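Simulated pick and place – what counts as a valid episode?
Forum: Manipulation, standards and house rules
Thread started by olden_bench

olden_bench
Need a sanity check before I send this round the group. We're writing up rules for what goes into the Histirness set and what gets binned. All sim, one arm, white tables, a mug and a peg on the wall. Target is 2,000 episodes and we have 700 that passed the old check. The old check was "final pose within tolerance, done". I don't think that's good enough any more.

Draft rules so far:

Rule 1. Object must be clear of the table before any sideways move over a set distance. No dragging.
Rule 2. Fingers on the body, never on the rim only.
Rule 3. Max commanded joint speed logged for every step, not averaged over the episode.
Rule 4. Any contact between arm and table = fail, however light.
Rule 5. Wrist view and side view both saved or the episode doesn't count.

The one we argued over for a whole afternoon is rule 1. Side view for reference: 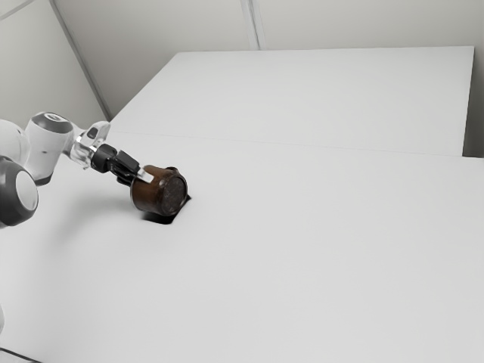 Side view, cup-like object in the gripper, low over the near table.

Is that clear of the table or not? Kha says yes, I say you can't tell from a picture and the rule should go on the distance in the state log. Opinions pls.

Bit-na So
Log, obviously. Pictures are for people, logs are for rules. If two of you can look at it and disagree then the wording has failed.

Would also add a minimum height. "Clear" isn't a number.

kvuong
Kha here, the one who said yes. I still say yes! But my point was a bit different. If you set a hard minimum height you throw away a lot of perfectly decent low carries, and low carries are what I'd want on a real bench. Less far to fall. You'd be teaching it to lift everything up to the ceiling for no reason.

damel_ops
Agree with Kha on this. We had a height rule at Damel and it got us 23 reruns in one week, every single one fine on review. Dropped it in October. Now it's contact force on the object only. Zero force from the table once the carry starts, any height you like.

Bit-na So
That only works if your contact model is any good. What's the step size? If the solver misses a graze between steps your zero is worth nothing.

damel_ops
Fair. We check contact every substep, not every control step. Should have said.

olden_bench
OK so: zero table contact, checked at substep, no minimum height. I can live with that. Kha?

kvuong
Fine by me. Put "checked at substep" in the rule itself and not in a footnote, people don't read footnotes.

Edeltraud Mayrhofer
May I be awkward about rule 2. "Fingers on the body never on the rim only" – what is the body when the thing has a handle? Is a grasp round the handle allowed? A grasp with one finger inside the mouth? Your wording permits the second as long as the other finger is on the outside wall, and I would not want that in a good practice document that somebody later copies for a hot drink.

Also please define the rim. On a metal mug with a rolled band it has real thickness and a finger pad can sit half on it and half below. I've seen scripts score that as a body grasp and others score it as a rim grasp, from identical poses.

olden_bench
Good catch, hadn't thought about the inside finger at all. Suggest: both pads on the outer surface, pad centre below the band. Handle grasps allowed but tagged seperately so people can filter them out.

phonglo
+1 for tags over bans. Bans mean someone downstream has to ask you for the stuff you deleted.

Edeltraud Mayrhofer
Tags I accept for the handle. Not for the inside finger, that one stays out.

phonglo
ok ok

quyen_o
Coming at it from the review side. I look at the wrist view for most of my shift and the rules say nothing on what the wrist view has to show. Half of what I send back isn't a bad grasp, it's that I can't judge it. Mug fills the whole picture, mouth pointing off the bottom somewhere, and I'm asked to tick "handle position OK". Handle I can do. The rest I'm guessing.

The peg stage is worst. The mug ends up right over the thing you need to see.
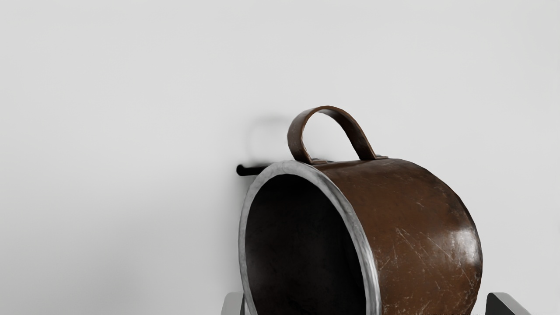
So what I'd like is a rule that the reviewer may answer "can't tell" and that this is counted as its own result. At the moment the form has pass and fail and nothing else, and I know for a fact people press pass when they're tired. Me too on a Friday.

Second thing, and this one's more of a grumble. Can we stop using "hung" for anything where the rod is near the mug. Near isn't hung. Behind isn't hung. If the gripper hasn't opened and backed off and the mug hasn't stayed put for a set time, it is not hung, I don't care how nice it looks.

Bit-na So
Yes to all of that. How long is the set time?

quyen_o
7 seconds is what Châu uses. Bit long maybe but sim time is cheap.

damel_ops
Sim time is not cheap when you're the one paying for it lol. We do it on velocity. Object below a tiny threshold, gripper fully open and out of reach, then stop the clock.

quyen_o
Velocity alone misses slow creep. Had one slide down the rod so slowly it passed your kind of check. Looked still. Wasn't.

damel_ops
Then threshold too loose?

quyen_o
Or friction too generous. Which is the other half of it, half our passes might be friction settings and not good placing.

Edeltraud Mayrhofer
Then publish the friction values with every episode. I would make that a rule before any of the others. A rule on outcomes means very little if the reader can't see what the surfaces were set to.

phonglo
Disagree a bit. Publish yes, every episode no. Per batch is enough if it doesn't change inside the batch. Otherwise you're writing the same line over and over.

Edeltraud Mayrhofer
And who checks that it doesn't change inside the batch?

phonglo
...the script that writes the line. Fine. Per episode.

kvuong
Side question, do we randomise lighting in these? The rooms are all pale grey and white. Reviewers get shadows to judge distance by and that's about it.

olden_bench
Not yet. Lighting's fixed for now, there's a ticket for it. And reviewers shouldn't be judging distance by shadow under the new rules anyway, see rule 1.

quyen_o
We do though. You will too if you sit here for an hour.

olden_bench
Noted. Revised list, as of Thu 27 January:

Rule 1. Zero table contact on the object from start of carry to release, checked at substep. No minimum height.
Rule 2. Both pads on the outer surface, pad centre below the rim band. Handle grasps tagged. Inside finger = fail.
Rule 3. Max joint speed logged per step.
Rule 4. Arm to table contact = fail.
Rule 5. Wrist and side view both saved.
Rule 6. Reviewer form has pass, fail, can't tell. Can't tell is reported, not folded into either.
Rule 7. "Hung" means gripper open and backed off, mug still on the peg after the hold time. Hold time to be agreed.
Rule 8. Friction and solver settings saved with each episode.

The existing 700 get rerun against this. Yes all of them. Sorry.

kvuong
Rule 4, what about the base? It's mounted right there, the log will scream contact from step one.

olden_bench
Ha, yes. "Excluding the base mount". Will edit.

Bit-na So
Rule 3 still has no limit in it by the way. You log the speed and then what?

olden_bench
Then nothing, for now. Didn't want to pick a figure before seeing the spread. Happy to be told that's lazy.

Bit-na So
It's lazy. But log first, limit later is how most of these get written so carry on.

damel_ops
For the hold time I'd go with both tests, velocity and a short wait. Whichever takes longer. Keeps quyen_o happy and I only cry a little over the bill.

quyen_o
I'd take that, if the creep case gets added as a test. I've still got the seed for it, will dig it out after lunch and post it.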